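Turnen Owners Club, general meeting, Jun 14, 2023

Lakmal Begum opened with great news: the Larano restoration is running! The engine fired on the second try and the whole workshop crew cheered. Melur Ngui has put 750 kilometres on it already (mostly grinning, by her own account) and reports only a sticky choke and a tired rear tyre.
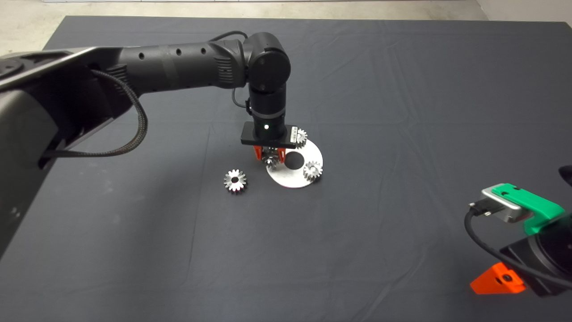 Melur then took us through the quotes for respraying the body in its original colour. Grulach came in at $3980 and Tuhumury at $3000, including the chrome. Everyone loved the Tuhumury samples. Moved by Lakmal, seconded by Melur, that we go with Tuhumury. Carried.

August coast run: 15 cars entered so far, and what a lovely mix of models! Lakmal will book the lunch stop and send out the route. Entries still open.

Spare gearbox held over to next meeting.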